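About Kollbridge

Kollbridge develops and operates indoor family entertainment centers. We work with mall owners, hotel groups and city developers who have space to fill and want a place where children and parents will spend an afternoon.

The company was started by Venkatesh Thomas, who had managed ticketing and floor operations for other operators before setting up on his own. Our first center opened in the Rudd shopping district with 2 party rooms, a climbing hall and a small stage. It is still open, and the stage has since been rebuilt.

Today we run 18 centers under two names. Woder is for children up to age eight and is built around pretend play, water tables and craft rooms. Starkix is for older children and teenagers, with trampolines, indoor soccer and a timed obstacle course. A standard visit at either is 90 minutes — longer passes are sold during school breaks.

We design each center in house and hire locally. Every new floor employee trains at an existing site before opening day. Food is prepared on site, and party menus can be changed up to the day before a booking.

Kollbridge also licenses both names to partners. Licensees receive floor plans, staff training and booking software, and our operations team stays with them through the first July season.

For partnership, leasing or press questions, use the contact form. School groups of up to 120 can book through the center they plan to visit.

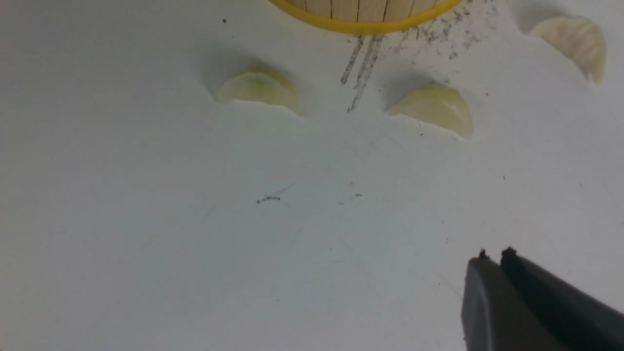 Photo: Kollbridge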